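Endine to Open Garment Care and Mending Counter in Plomau

FOR IMMEDIATE RELEASE

PLOMAU, May 26, 2022 – Endine, the family-run dry cleaner and laundry, will open a second location in Plomau in October. The new shop will have a mending counter, a drop-off window with evening hours and a reuse program for hangers and garment covers.

The shop will take over the ground floor of the former Bangash shoe store, across from the Plomau bus station. Work on the plumbing and ventilation is under way, and the front windows will be replaced over the summer.

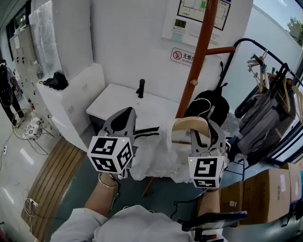
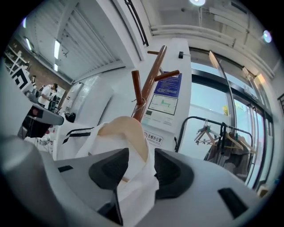
White garments with black stripe trim. Photos: Endine

"People in this part of town have been driving across the river to reach us," said Viorica Omerović, owner of Endine. "They told us they wanted a place they could walk to, and they wanted to get a hem or a zipper fixed on the same trip. We had no room for that at the old shop."

The mending counter will handle hems, seams, buttons, zippers, torn linings and small patches. Simple repairs such as buttons and open seams will be ready in two business days. Zippers and linings will take up to a week. Customers will get a written price before any work starts, and a repair can be added to a cleaning order at the counter or by phone.

Endine surveyed 157 customers last winter before signing the lease. The most common request was for later pickup hours. The drop-off window in Plomau will stay open until 9 p.m. on weeknights, two hours later than the main counter. Orders left at the window after 7 p.m. will be tagged and sorted the next morning.

Under the reuse program, customers can return hangers in good condition along with clean plastic covers. Hangers will be checked and put back into use. Covers that are torn will be bundled and sent for recycling with the shop's other plastic film. Customers may also choose to have their order returned without a cover, or in a cloth garment bag that can be bought at the counter and brought back with each order.

Omerović said the program began with a bin by the door at the original shop. "We put it out and it filled up faster than we could empty it," she said. "In Plomau we're building a proper rack and shelf for it behind the counter."

The new location will employ 12 people, including three menders and two pressers. Four current employees will move over from the first shop to train new staff. Hiring for the remaining positions starts in the summer, and no previous laundry experience is needed for the counter jobs. Applications for mender positions should include a short description of past sewing work, paid or unpaid.

Endine will also continue its service for sports clubs, schools and restaurants. The company currently washes and presses uniforms and linens for more than 30 groups in the area. Pickup routes will be divided between the two shops once Plomau opens, and most club and restaurant customers will keep the same pickup day. Account holders whose day is changing will get a letter before the switch.

The original shop on Prarkora Street will remain open during the move. Its hours and prices will stay the same. It will close for one day in October so that a pressing table and a sorting rail can be taken to Plomau. The date will be posted on the door and on the company's website.

Customers who bring in an order during the first 14 days at the new location will have one button or open seam repaired free of charge. The offer is limited to one item per household and does not apply to leather or fur.

About Endine

Endine provides dry cleaning, laundry, pressing and uniform care to households and businesses in Plomau and nearby towns. The company is owned and run by the Omerović family.

Media contact:
Viorica Omerović
Endine, Prarkora Street, Plomau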